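I have moved eleven times as an adult, and every time I've hauled along a box of letters I wasn't reading. So let me make the case for throwing most of your old paper away. I know how that sounds! I was a saver for years and I used to get pretty huffy with people who weren't.

My box had everything in it. Birthday cards signed with just a name, a warranty from Görtz for a toaster I no longer owned, bank statements from 2000, and a napkin with a phone number on it (whose?). When I finally sat down with it last November, I figured I'd be done by lunch and I was still on the floor at dinnertime, surrounded by piles and a little weepy over a gas bill.

What got me was how few of those things I wanted to look at twice. I had been telling myself I was keeping memories, but mostly I was putting off deciding. I kept 86 pieces, and yes, I counted, because I wanted to know what my whole paper life came down to.
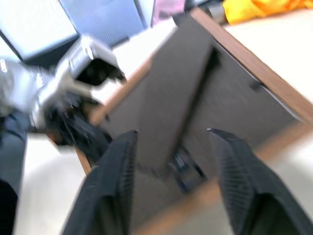 Thilini Miah wrote to me after I first brought this up to say that her mother's grocery lists are the only handwriting of hers she has left, and that she'd have thrown them out herself at thirty without blinking. You can't know ahead of time, she said, which scrap is going to matter.

Okay, that one stung, and I've gone back and forth on it all winter. I think she's right about grocery lists. Now I keep a few dull things on purpose, the kind with real handwriting and crossed-out words. But a few is plenty. If my kids open a box someday and find five lists, they'll read all five. Give them a crate and they'll put it in the garage and feel guilty about it, same as I did.

The toaster warranty is gone, by the way. I still have the napkin.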